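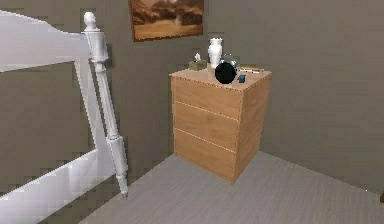

Charmaine Hendricks
Demonstration engineer, Villby Robotics, Nustton site

Ticket 223
Status: solved, one point left open
Product: Stola room simulator, bedroom scene
Priority: high (visitors in the building in May)
Subject: Black round object on the dresser, and grasp list is empty in the demo mode

Hello support team,

I am preparing the simulator station for our open day. The visitors will choose an object on the dresser, and the simulated arm shall pick it up and bring it to the bed. On the big screen they see the bedroom from the robot's start position. We have two problems and I try to describe them separately.

Problem 1. One of the objects on the dresser is drawn completely black. It stands near the front edge, before the white vase and a little to the right of it. It has no shading and no surface at all, only a black circle. The vase, the green tissue box and the wood of the drawers look normal to me, so I don't think it is the lights of the whole room. The object that looks like glass, behind the black one, is also very hard to see against the wall, but I believe this is how glass is drawn in your version and I don't complain about it.

Problem 2. In demo mode the list "Objects to pick" is empty. In edit mode the same list is full. For the open day this is the bigger problem, as without the list there is nothing for the visitor to press.

What I have tried before writing:
Restart of the program, two times. No change.
Restart of the computer. No change.
Loading the kitchen scene. The list is full in both modes and nothing is black.
Deleting the black object and adding it again from the library. It comes back black.
Moving the start position farther from the bed. No change for the list.

The log file has this line every time when the bedroom is loaded:
WARN asset 191: material not found, using default
WARN pick list: build stopped at asset 191

I am not sure if the second line belongs to Problem 1 or Problem 2. Please tell me.

Charmaine Hendricks

Reply from Stola support, 9:40

Hello Charmaine, thank you for the good report. Both lines belong together. When the material of an asset is missing, the program draws it in flat black. In edit mode the list is made from the scene file, so it does not care. In demo mode the list is made from the loaded assets, and it stops at the first one with an error. So you have one fault with two results.

Can you look if the folder "materials/bedroom" on your computer has 200 files? Please also tell us how the scene was copied to the demo computer.

Charmaine Hendricks, 10:15

I have counted with the file manager. There are 191 files in the folder. It is the same number as in the log and this made me confused for some time. Is it by chance?

The scene was copied by a USB stick from the office computer. The demo computer is not in our network, it belongs to the hall equipment.

Reply from Stola support, 10:30

Yes, by chance. The asset number and the count of files have nothing to do with each other. Nine files are missing. Please export the scene again with the option "Pack materials" switched on. It is off by default. Copying the folder by hand can miss the materials that are kept in the shared library.

Charmaine Hendricks, 11:50

I did the export with "Pack materials". The file is bigger now and the import needed longer. Result:

The folder has 200 files.
No warning for asset 191 in the log.
The list is full in demo mode.
The black object is not black anymore, it is a ball with a blue pattern.

So both problems are gone. Thank you very much, I was already thinking that we show only the kitchen.

I made then a test with my colleagues in the role of visitors. The tissue box was picked and brought to the bed without problem. The vase also, but the arm goes quite close to the corner post of the bed, to the round knob on the top. I have set the safety distance for the bed from 200 to 300 mm and now it takes a wider way around. It is slower, but for visitors slow is good – they have time to see what the planner is doing.

One more question. Many colleagues pressed on the drawers and wanted the robot to open them. The drawers have no handles in this scene. Can they be opened, or are they only drawn on the front?

Reply from Stola support, 13:05

Glad to read it. In the bedroom scene the dresser is one solid body, the drawers do not move. The Cheng furniture pack has a dresser with working drawers and handles, but it needs the next version of the simulator. We do not recommend to update so short before an open day.

Charmaine Hendricks, 13:20

I agree, we don't update. I will write on the sign at the station that only the things on top of the dresser can be picked.

Please keep the drawer question open as a wish. Also I would suggest a message on the screen when materials are missing. The warning is only in the log file, and a person who runs the demo does not look there.

The rest of the ticket can be closed from my side.

Status changed by Stola support, 13:45: solved. Drawer request moved to the wish list. Missing material message sent to development.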